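# Las reglas que caben en una hoja

En el taller de Garba, la norma más importante está pegada a la pared, a la altura de los ojos, y ocupa una sola página. Tuva Dahlgren la escribió en agosto, después de comprobar que dos equipos que repetían el mismo ensayo de agarre obtenían resultados imposibles de comparar. Unos colocaban los juguetes a mano, otros los dejaban caer, y cada cual decidía por su cuenta cuándo un intento contaba como fallido.

¡Y qué gusto da leerla! Son seis puntos, sin siglas, redactados para que los entienda cualquiera que llegue por la mañana con un café en la mano. El primero pide que los recipientes queden sujetos a la mesa con mordazas antes de encender el brazo. El segundo, que los objetos sean de formas muy distintas – largos, bajos, con bultos – y que se repartan por el fondo sin buscar la postura cómoda para los dedos de la pinza.
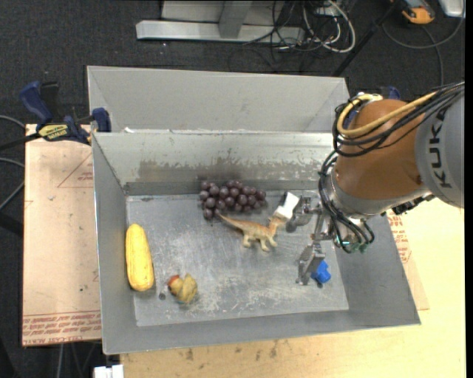
## Contar también lo que sale mal

El tercer punto es mi favorito: todo intento se anota, incluidos los que dan vergüenza. Lev Moroz, que lleva el registro, me enseñó una serie de 900 agarres en la que los fallos ocupan tanto espacio como los aciertos, con su causa al lado. Leerla engancha más que muchos artículos brillantes, porque uno empieza a ver dónde se atasca la máquina y por qué.

Los otros tres tratan de personas. Nadie mete la mano en la cubeta con el brazo habilitado. Quien maneja el mando no hace otra cosa mientras tanto. Y cada 40 intentos se para, se revisan las mordazas y los cables y se vuelve a empezar.

«Al principio la pausa nos parecía eterna», cuenta Mireille Qudah. «Ahora es cuando hablamos de lo que hemos visto.»

La hoja ya ha viajado. En Clerkdale la usan con un cambio en el segundo punto, y Pylyp Levchenko prepara una versión para piezas pequeñas que espera probar con cuatro laboratorios. Dahlgren solo les ha pedido que siga cabiendo en una página.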